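Flosa build log, Dimitriou workshop, February

Started just after 9 in the morning. Both arms homed without complaint. Left arm still makes the ticking noise at the elbow when it comes down from the park position, same as last time, no worse. I put a finger on the cover and could feel it, so it's mechanical. Not chasing it today.

Plan was to get through one full kit: board from the lower left, solenoid from the upper left, then the two wiring pieces with the right arm, all into the middle. After that, a first try at handling harnesses in the orange housing. We got partway.

Changes since the last entry:

Cable on the left wrist rerouted. It was pulling the camera module when the arm went all the way across. There's more slack at the elbow now and a tie at the upper link. Check the tie after a long run.

Fingertips on the right arm swapped for the spare pair. The old ones had worn smooth on one side and a wire would roll out of them. Old pair is in the drawer under the drill press, don't throw them out.

Fadeo updated to the branch with the per-tray heights. Before this it had a single table height and I was adding offsets by hand in every script, which was asking for trouble. The heights file is in the config folder now. If you move a tray you have to touch it off again, it won't find out by itself.

First job was the wrist camera exposure. I had been blaming the detector for bad finds on the boards, and I now think much of it was light. With the polished channel in view the auto exposure goes after the bright edges and drags everything else along. White table goes gray, the red solder mask goes nearly brown, and the chips and the footprints between them turn to mush. I locked the exposure by hand with a board next to the channel, then took the gain down until the printing by the green terminal block was readable. The three screws on the block make a good focus target, they're shiny but small.

The channel also reflects. There's a long dark patch in the recess that slides up and down as the arm moves, and Fadeo twice drew a box on it and called it a part. I masked that strip in the wrist view. It costs us a slice of the picture but there is never anything to pick there.

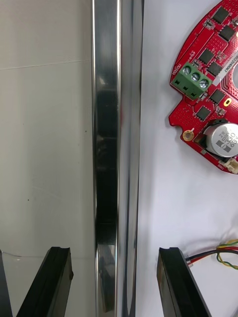

Couldn't the channel just be covered with matte tape and the mask dropped? That came up on the shared page before lunch, along with a warning that a fixed mask is wrong as soon as the wrist turns. Fair on both points. The mask only applies in the one approach pose, so turning isn't a problem yet, but it will be when we let the wrist pick its own angle. Tape is on the list. I'd like the thin gray cloth kind, the paper kind leaves glue on polished metal and it's a pain to get off.

Board picks next. The round boards are awkward for a parallel gripper. The outline isn't a clean circle, the edge is notched, and if one fingertip lands in a notch the board swings when it lifts. The tall capacitors are tempting as a handle and I've told Fadeo to keep off them. Grip is on the rim only, with the jaws lined up so neither tip is at a cut-out.

I ran 7 board picks by hand-triggering each one. Good on most. The misses were the same miss: fingers come down, the outer one touches the tray wall, the force limit trips and the arm backs off. No damage. It only happens with a board resting near the wall, and the fix is either a steeper approach or nudging the board inward first. I wrote the nudge. It pushes 4 mm and looks again. Crude, but it saves redoing the approach angles for every tray.

Force limit stays where it is. I know it's low and it makes the arm look timid, but these boards have parts right out to the rim and I'd take a stopped arm over a sheared capacitor.

Solenoids I left alone apart from looking at the detections. The ones with the silver and blue bodies come up fine. The brass-colored one gets a low score every time, presumably because there's hardly anything like it in the training shots. Need more views of it in different positions. The lead wires are a bigger worry. They're thin and black and they go wherever they like, and a clean grip on the body still drags whatever the wire is lying under.

Layout, for anyone setting up after me. Solenoids upper left, boards lower left, braided wire upper right, red and black harnesses lower right. Steel tray in the middle with paper in it. The paper stays. Without it the bottom of the steel tray throws the ceiling lights straight back and the overhead view can't find an edge. Plain printer paper laid flat is enough, change it when it gets scuffed. Left arm owns the left side, right arm owns the right, and the middle is shared with a lock so that only one goes in at a time. The second arm waits 5 seconds after the lock clears. That's longer than it needs, I'll cut it down once I trust it.
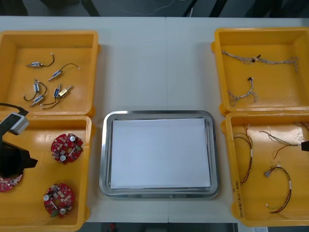 From the Akano bench: the lock should go by zones in the air, and by tray only for the last part of the move, or the arms will spend their lives waiting on each other. They had the same setup on their sorter and the wait was most of the cycle. I don't disagree. Right now I want it slow and readable, and a lock I can follow in the log beats a clever one. If someone wants to write the zone version in Fadeo there's a stub for it, function is empty apart from a comment.

Harness picks with the right arm were the slow part of the day. A twisted pair is fine if you take it square across the twist. Take it at a slant and it rolls. The label bands turned out to be the best place to grab, they're stiffer than the wire and the camera finds white on red and black easily. So the rule for the lower right tray is: find a label, turn the jaws across it, close, lift straight up, stop, look. If there's another harness hanging on, put it back down and try a different label. The lift-and-look is worth the time. The harnesses lie over each other and there's no way to tell from above what is hooked on what.

Reach is tight on that side too. The far corner of the lower right tray is nearly 300 mm from where the wrist is comfortable and the elbow gets close to straight. I could shift the tray in, but then it crowds the steel one. More likely we move the arm base when the new clamp plate is drilled. Leave the base alone until then or all the calibration goes.

After a break I moved on to the orange housing. This is the part we've been putting off. The plastic is glossy, there's overhead light coming straight back from it, and the depth camera gives up on the bright patches and reports holes where there's floor. I turned off the bank of lights directly over the bench and that helped some. A diffuser would help more – even a sheet of baking paper on a frame.

The wires themselves show up well on orange, apart from the red. Red on orange is poor in color and not much better in depth, so the detector mostly follows the black wire and guesses. I've started marking the red by hand in the saved shots. Slow work, but there's no shortcut I can think of except changing the wire, and we don't get to choose the wire.

Approach is from above with the jaws wide open, coming in over the low end of the housing so the fingers clear the side walls. Keep them wide until the very last move. When I let it pre-close, a fingertip brushed the wall and the whole housing crept along the table. It needs stops or a bit of non-slip mat under it. The clear tape on the ledge is to be treated as part of the housing for now. Fadeo likes the crinkles and wants to call them a connector, so I added that to the reject set.
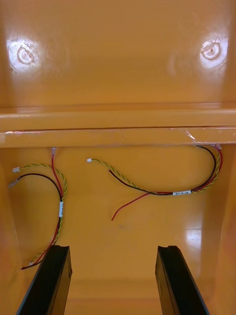
For the grip order in there I'm going with labels first again, same as in the tray. Once a label is held the plug ends stay more or less in reach, and the second arm can come in for a plug while the first keeps still. That's the theory. I only ran it in the simulator, where wires behave much better than they do on the bench. The plugs are small and need to be taken by the sides, never by the wire end, so the grip width has to be set per plug. I measured one with the calipers and lost the note. Measure again.

Shut down a little after 4 in the afternoon. Arms parked, air off, power strip off at the wall. Left the trays as they are so the heights file stays good, please don't borrow them.

To do:
Matte tape for the channel, then retest without the mask
More shots of the brass solenoid
Non-slip mat under the orange housing
Diffuser over the bench
Calipers on the plugs, write the widths in the config this time
Look at the left elbow noise
Ask about the drill press for the clamp plate

Saved shots are in the Flosa folder, subfolder wrist_locked. The ones in the plain wrist folder are from before the exposure was fixed and shouldn't go into training.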